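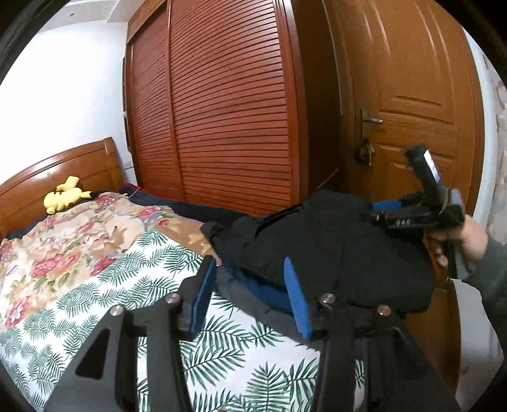
Black clothes going grayish after a few washes, what am I doing wrong?

Posted by Reece Dawber in Laundry & Clothes Care

Moved into a place in Kiltness in September and ever since then all my black stuff is going dull. Shirts mostly, also a thin jacket I wear to work. Not really faded, more like a film on it? Chalky in the creases. Same detergent I used in my old place (powder, the cheap big box). I wash everything on warm, full load, dryer after. Tried a second rinse, maybe a bit better, hard to say.

Is it the machine? It's the landlord's, old top loader, no idea of the brand, sticker is gone. I've got work shirts that need to look ok by Thursday so quick fixes welcome. Don't want to buy 6 new shirts.

3 replies

Ginevra Farina
Hard water plus powder, almost certainly. Kiltness and most of Urnton are on the same supply and it's awful, look inside your kettle. The powder doesn't dissolve all the way and you get residue, shows up on black first.

What I'd do:
Switch to liquid. Use less than the cap says, a lot less.
Cold wash, inside out, darks only.
Smaller loads. If the drum's packed the rinse can't do anything.
For the shirts you have now, soak in a tub of cool water with a cup of white vinegar, half an hour, then wash with no detergent at all. You'll probably see the water go cloudy. Do it twice if they're bad.

Do not mix the vinegar with bleach, ever. And skip the dryer for the black things, hang them up indoors out of the sun. Mine took 2 soaks before they looked decent, one cotton one never really came back but its pretty old.

Also clean the machine. Run it empty on hot with washing soda. Old top loaders hold on to gunk under the rim, wipe that by hand.

Byung-chul Heo
just dye them. box of black dye, done. did a whole pile of jeans that way

Živko Nedeljković
Dye won't help if there's residue on the fabric, it goes on patchy. Get it clean first. Also check the label, polyester won't take the ordinary stuff, you need the kind for synthetics and it has to be simmered on a stove. For a jacket I wouldn't bother.

Agree with the liquid. One thing to add, see if it's lint before you do any of this. Rub a damp dark cloth on the shirt. If you get fuzz it's lint or pilling and vinegar does nothing, keep towels out of that load and clean the dryer filter. If it's powdery then yes, soap or minerals.

Water test strips are cheap at the hardware store in Ketthorpe, by the paint counter. Mine came out very hard, I use a softener powder in teh wash now and the shirts are fine.

Reece Dawber
Did the cloth thing, powdery. Kettle is disgusting too. Soaking three of them tonight, will get liquid tomorrow. Thanks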